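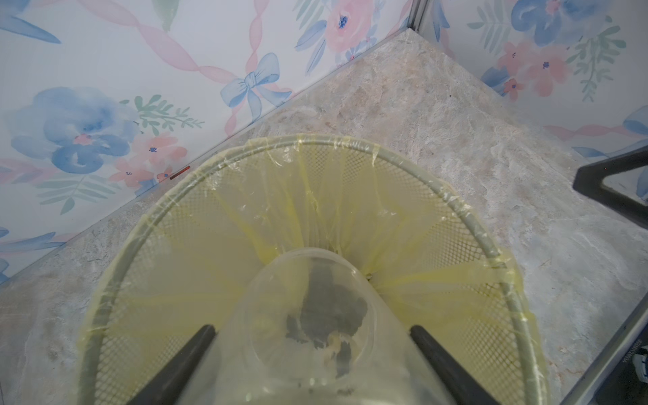
Writing programme notes for a chamber concert takes longer than most people expect, and the first set you write will probably be too long. I have done the notes for the Hevcombe chamber series for several seasons now, and this page sets out the method I use, from getting the program to sending the final copy to the printer. You need a score or a recording (both if possible), a pencil, a stack of scrap paper and a wastebasket. A mesh one with a yellow plastic liner folded over the rim does the job, and you will throw a lot of paper at it before you have a decent opening paragraph. The rest can be done at a kitchen table.

What you need before you start

Get the full program in writing from the players. You want the composer's full name and dates, the title of each work, the key and opus number if there is one, and the movement headings exactly as they will be printed. Ask which edition they are playing from. Editions disagree about movement titles more often than you would think, and if your notes say there are four movements and the audience hears three, they will clap in the wrong spot and blame you.

Ask also about running order and interval. I once wrote a set of notes in which the second piece was described as a relief after the storminess of the first. The quartet swapped the two at rehearsal and the sheet had already gone to print. Now I leave out any sentence that depends on the order until the order is confirmed.

Last, find out your word limit. At Hevcombe we print on one folded sheet, and after the players' biographies and the ads there is space for 243 lines of small type if nothing is indented. Your own hall will be different. Get the real figure from whoever does the layout.

Step one: listen without writing

Listen to each piece right through before you read anything about it. Don't take notes the first time. If you read the background first you will hear what you have been told to hear, and your notes will come out sounding like everyone else's.

For a piece you already know well, pick a recording you haven't heard before. I grew up with one recording of a particular piano trio and believed for years that the slow movement was very slow. Other players take it at a walking pace and it is a different piece of music.

Step two: listen with a pencil

On the second hearing, write down the time whenever something happens that a person in row G would notice. A new tune, a sudden silence, the cello going to the top of its range, the whole group playing in unison. Keep each entry to a few words. Mine look like this:

0:00 viola alone, low
1:12 others join, same tune
3:40 stops dead
3:44 fast section, plucked
6:05 first tune again, violin, much higher

Five or six entries a movement is plenty. If you have more than ten you are writing an analysis, and an analysis belongs in a different sort of publication.

If you have the score, go through it now and check that you heard correctly. I regularly mistake a high viola for a second violin. The score will also show you things you missed, but be careful with these. A clever canon between the inner parts may be the composer's proudest moment, and if it can't be heard from a seat in the hall it probably shouldn't take up two lines of your sheet.

Step three: find out the background

You are after four things: when the piece was written, who it was written for, what else was going on in the composer's life at the time, and when it was first played. A good library music dictionary will give you most of that. The preface to the edition is often better still, and it is the place people forget to look.

Check every date in two places. Booklet notes from old recordings are useful but they copy each other, mistakes included. If two sources disagree and you can't settle it, leave the date out or give the decade.

Treat anecdotes with suspicion. The story that a composer wrote a movement overnight, or burned the first version, or was inspired by the sound of rain on a roof, has usually been improved by each person who told it. If you want to use one, say where it comes from or put "according to his pupil" in front of it.

For living composers, write and ask. Most will send a paragraph. When we played a short trio by Akosua Amegashie, she answered my four questions the same night and corrected something I had wrong about the tuning of the lowest string. Use the composer's own words in quotation marks and don't tidy them up without asking.

Step four: write the draft

Begin with the piece. Don't begin with the composer's birth. A sentence such as "The viola starts alone, with a tune it will not play again until the last page" makes the reader want to hear it. Birthplace and teachers can follow if there is space.

Then give two or three sentences of background, then take the reader through the movements using your list of times. Leave the times themselves out, as no two groups play at the same speed.

Some working rules I have settled on:

Keep each piece under 3000 characters, and shorter pieces well under that.

Use Italian terms only when they are printed in the movement heading, and translate any that are unusual. Nearly everyone knows allegro. Far fewer know calando.

Write "the first tune" in place of "the first subject". You can say "sonata form" once if you must.

Don't tell people what to feel. "A heartbreaking melody" is a bet that you may lose. "A long melody over repeated chords" is safe and helps them find it.

Don't review the piece. If you think the finale is weak, keep it to yourself. The players have spent months on it.

Avoid calling any composer neglected unless you can say by whom. I took this one out of my own drafts so many times that it is now on a card above the desk.

If there are songs, print the text and a plain translation, and get permission for both if they aren't out of copyright. Allow weeks for this. Permission for one short poem took from March to July.

Step five: cut

Leave the draft overnight. In the morning, read it aloud at an ordinary speaking pace. Anything you stumble over needs rewriting, and anything you feel tempted to skip should go.

My first drafts lose 40 per cent of their length at this stage. The usual casualties are the second adjective in every pair, comparisons with other composers, and the sentence at the end of each note that tries to sum up what the piece means. Cutting that last one nearly always makes the note better.

Print the cut version and mark it on paper. I find errors on paper that I have read past on the screen several times, especially in accents and opus numbers.

Step six: have it read

You need two readers. One should be a musician, preferably someone who is playing. Tadeusz Jakubowski, our regular cellist, reads mine and is quick to tell me when I have given his solo to the viola. The other should be someone who likes concerts but doesn't play anything. Ask the second reader to underline any word they would need to look up, then change those words.

Give them a deadline that is earlier than the real one.

Step seven: layout and proof

Send plain text to the layout person, with a separate list of anything that must be in italics. Titles of works with names (operas, song cycles, tone poems) go in italics. Titles that are only a form and a number, such as String Quartet No. 2, do not. Movement headings are usually set on their own lines. Whatever you choose, do it the same way for every piece on the sheet.

When the proof comes back, check these in order:

Composers' names, with every accent
Dates
Keys, including major and minor
Opus and catalogue numbers
Movement headings against the edition
Players' names
Start time and interval

Check accents by looking at each letter. Polish, Czech and Hungarian names suffer most, as some fonts drop the mark and leave a gap or a question mark. If a font can't manage it, change the font.

Type size matters more than layout people think. The hall lights are usually down, and many in the audience are reading without the right glasses. I ask for 11 point at the least and would sooner cut a paragraph than go to 10. Uncoated paper is better as well. It doesn't shine under the lights, and it makes less noise when somebody turns it over in a slow movement. Try to have no page turn in the middle of a note.

Keeping your notes

Save every finished note in its own file, named by composer and work, with a line at the bottom listing your sources. The same pieces come around again, and a note from five years ago can be trimmed or freshened in an evening. Reread it against the recording before you reuse it. I have changed my mind about a few pieces in that time and had to start over.

If another society asks to reprint your note, ask for a credit line and a copy of the sheet. Put the credit wording in your reply so that they can paste it in.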